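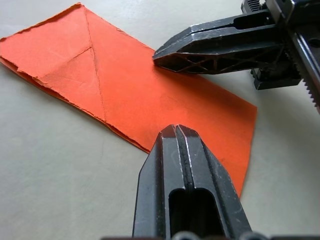 Orange sheet, part folded. One neat edge, the rest torn.

Posted in: Paper & Glue, Small Makes

Quick one tonight, tea is in the oven. Still on the paper bunting for the Hanollow hall and I've gone off scissors completely. Torn edges look so much nicer once they're up – softer, bit furry. You do have to go slowly though. Pull towards you, thumb right on the line, and don't try to do two layers at once unless you like them coming out stepped. I quite like them stepped.

Orange is the best colour by miles. Came in a mixed pack of 200 from Jorstead, 11 quid, and the blues are a bit thin to be honest. Orange creases properly. Run a fingernail down the fold, then the little diagonal one, then leave it alone!! Every time I fiddle I end up with wrinkles.

Straight edge goes at the top where the string sits. Torn bits hang down. Tried it teh other way in March and it looked like a mouse had been at it.

Need 103 flags and am nowhere near. More tomorow if the glue holds.

3 comments

papermoth: Do you wet the fold first? Mine always rips off sideways

inkandoats: Agree on the blues, went back to white

papermoth: ignore me, tried it dry with a ruler and it's fine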